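Pre-launch check: the web contact form

I ran through the enquiry form on the new Hamora site before it goes live in December. My comments are under each item, so shout if any of them make no sense!

1. Every field has a visible label
OK. Natália swapped the grey placeholder text for proper labels and it's so much easier to follow.

2. Required fields are marked
Mostly. Phone is marked as required but the form sends happily without it (I tried it 4 times). Zhiqiang, which do we want?

3. Tab key moves through in the right order
Fail. It hops from Name to Send and then back up to Email. Please fix before anything else.

4. Long messages are accepted
OK, I pasted in 341 words and they all arrived. 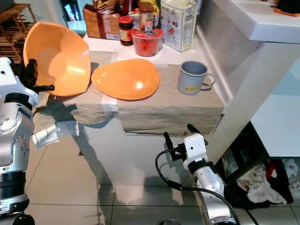
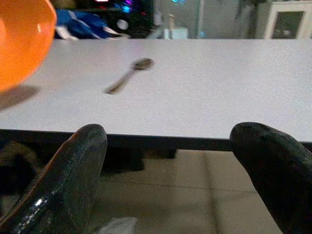
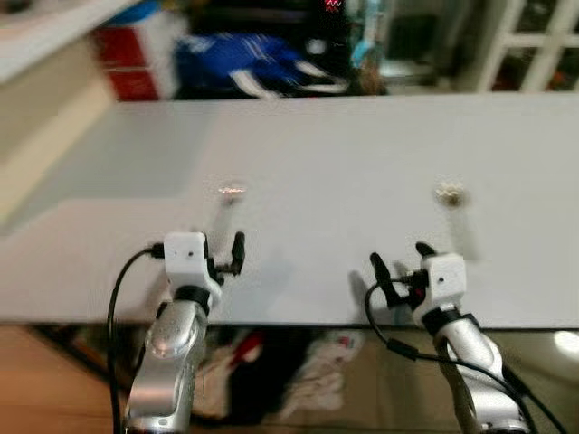
The orange bowl in the first two; white tabletop in the last.

5. Error messages say what's wrong
Fail, sorry Thu. "Invalid input" came up for a missing @ and I sat there wondering which box it meant. Could we put the message next to the field?

6. Input is cleaned on the server
OK. I typed a script tag into the message box and it came through as plain text, hooray.

7. Works on a small screen
OK on both my phones, though the Send button is a bit snug against the footer.

8. Spam trap field hidden from screen readers
Not checked yet. Horacio has the test login.

9. Confirmation email arrives
Yes, but it still says Brilum in the subject line. I'll change that one myself this afternoon.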